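Print this page | E-mail this page

How to Plan a Family Day at a Dinner Show Without Wearing Everybody Out

Posted 14th October

We just got back from our third trip to the Bolberg dinner theater, and I finally feel like I have a system! The first time we went I did everything wrong (hungry kids, terrible parking spot, a meltdown in the gift shop), so I'm writing down what works for us.

Start with the tickets. I book ours through the Zemlow family pass, and I like to do it a few weeks ahead, especially in March when every school around here seems to be on break. Look at the seating map before you pay. The middle rows are my favorite with little ones, because the front row is LOUD and the back row means somebody is standing on a chair all night.

Next, figure out your drive. It's 258 miles for us door to door, so we break it up in Stirkden, where there's a nice park with restrooms and a big shady slide. If you live closer, lucky you! I'd still plan to pull in 30 minutes before the doors open. The line for the coat check moves slowly and you'll want time for one last bathroom trip.

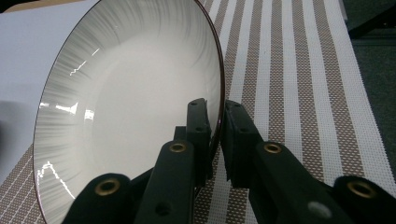
Now, the food. Most dinner shows serve every course at a set time, and the first one can come a lot later than your kids are used to eating. I feed mine a real snack at home or in the car, something with protein. We also practice a little the week before, with soup at the table, lights down low, music on. I use one of the white bowls with the thin reddish-brown line around the rim and the gray brushstrokes inside, just to make it feel fancy, and the kids think it's hilarious. By the time we get to the real thing they know to keep their elbows in and wait for the server.

Call ahead about allergies. My youngest can't have dairy, and the kitchen was great about it once I talked to a person on the phone (the online form got me nowhere).

Set a souvenir budget before you walk in. The Lozano gift shop is right by the exit and everything lights up. We give each kid an envelope with their own money in it, and when it's empty, they're done shopping.

Last thing, pack pajamas! We change the kids in the restroom after the show, and they're asleep before we hit the highway. I keep a bag in the trunk with wipes, a blanket for each of them and a spare pair of socks, and I restock it as soon as we get home.

Print this page | E-mail this page

Contact | Copyright, all rights reserved | Back to top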